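Handmont Bevel Gear Set: data card

Version 1.2. Maintained by Evaristo Robles and Karthik Ranasinghe, Tremumen.

Summary

Handmont is a set of teleoperated demonstrations of a single robot arm working with small metal bevel gears on a dark mat. It was collected for training and testing imitation policies on short-reach pick and place. It holds 400 training episodes and 100 held-out episodes. All episodes use the same table and the same arm. The held-out part differs from the training part in starting layout only.

Task

An operator drives the arm to pick up a gear and set it down on a white plate. Gears may start on the plate, beside it, or alone on the mat. The language instruction stored with each episode names the gear to be moved by its place ("the gear on the right", "the gear nearest the plate"). Instructions were written before the episode started and were not edited afterward. In 19 training episodes the operator picked up a gear other than the one named. These are kept and carry the flag wrong_target.

Files

episodes/ has one folder per episode. Each folder contains:
frames/ (color stills, numbered from zero)
joints.csv (joint positions, commanded and measured)
grip.csv (gripper opening, commanded and measured)
meta.json (instruction, operator code, layout code, outcome, flags)

splits/train.txt and splits/heldout.txt list the folder names. Please use these lists and do not make a new random split. Layout codes repeat across episodes, and a random split will put the same layout on both sides.

Views

Only the head view is included in this release. A wrist view was recorded for part of September but its clock drifted against the joint log, and it has been left out until the two can be lined up. 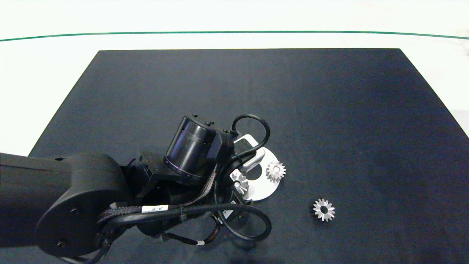 Ovanard, 6 Oct 2021

The arm and its cabling are dark, and the mat is dark as well, so contrast is low over much of the left half of the view. Users who crop the input should check that the crop keeps the whole plate. A center crop made for a different table will often lose the gear lying farthest to the right.

Occlusion is common. A gear close to the gripper can be partly hidden by the hardware, and the loop of cable at the wrist can pass in front of the plate. We do not mark occluded gears in meta.json. A detector trained on loose gears alone did poorly on the partly hidden ones in our tests, and we suggest adding hand labels if you need gear positions for every frame.

The silver gear teeth also produce small bright spots that move as the arm shades the mat. Brightness jitter during training helped. Hue jitter made no difference we could measure.

Collection

Episodes were collected at the Manríquez building in Ovanard by two operators, coded A and B. Operator A recorded most of the training part. Between episodes the operator moved the gears by hand to match a printed layout card. There are 34 layout cards. Small errors in placement were accepted.

An episode starts when the operator presses the pedal and ends when the pedal is pressed again. Idle time at the start has not been trimmed. Some episodes therefore open with a second or more of no motion, and policies trained on the raw files tend to wait before they move. The script tools/trim_idle.py removes it using a threshold on measured joint speed.

Outcome labels

meta.json gives one of three outcomes: done, dropped, stopped. "Done" means the gear came to rest on the plate, in any pose. A gear standing on its edge against another part counts as done. "Dropped" means it left the grip before reaching the plate, even when the operator recovered it later in the same episode. "Stopped" covers joint limit faults and cable snags. Labels were entered by the operator and checked by Ranasinghe against the frames.

Known problems

Commanded gripper values were logged with the sign reversed on the first day. The files have been corrected, but copies of version 1.0 still have the error.

The white plate was shifted by hand several times during collection and its position is not recorded.

The frame number resets after a fault in a few stopped episodes. Sort by the timestamp field instead of the file name.

Not suited for

Force control, gear meshing or assembly. No force readings were taken, and no episode includes fitting a gear to a shaft.

Contact

Send corrections to Evaristo Robles with the episode folder name and frame number.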